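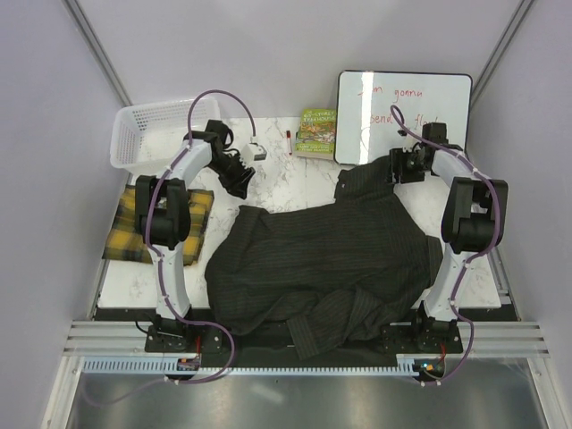 9 Sep 2020

I promised back in May that I would write something once the laundry folding was going well, and if I waited for that you would never hear from me again, so you are getting the middle of the story instead.

The arms are called Shen and Tarnen. Shen is the left one. Yaqin Song named them one evening when we were both far too tired to be naming anything, and the names went into the code, so they are staying. She did nearly all of the wiring, and she is the reason there are little clips holding the cables up in loops. My first attempt had everything pulled nice and neat and short, which looked lovely until Shen reached across the table and yanked its own plug out. Leave more slack than you think you need, then leave a bit more.

Bolting both bases to the same rail took me a whole weekend and was worth every minute (and every skinned knuckle!). Before that they were on separate boards, and each time somebody leaned on the bench they drifted a little further apart and I had to measure it all over again.

Now, clothes. We began with tea towels and square cloths, and those are a joy, because a square is the same whichever way you turn it. Then I got cocky and moved on to dark pinstripes. Oh dear. Dark cloth swallows its own creases, so finding an edge is hard enough, and then the stripes go wandering off in all directions as soon as it bunches up. A sleeve will happily pass itself off as a hem. We ran 60 attempts over the last fortnight and I would call 7 of them folded, if you were a kind sort of person and didn't mind a bit of a lump in the middle.

Macarena Henríquez came by the workshop and suggested we forget about folding for now and only teach the pair to take hold of two corners and pull the thing flat. I sulked for a day, and then I tried it, and she is quite right, it's a much better place to start. So that is what I'm on with this month.

Next job is softer pads for the gripper fingers. If anyone has some thin silicone sheet going spare, do leave me a comment, I can swap it for marmalade.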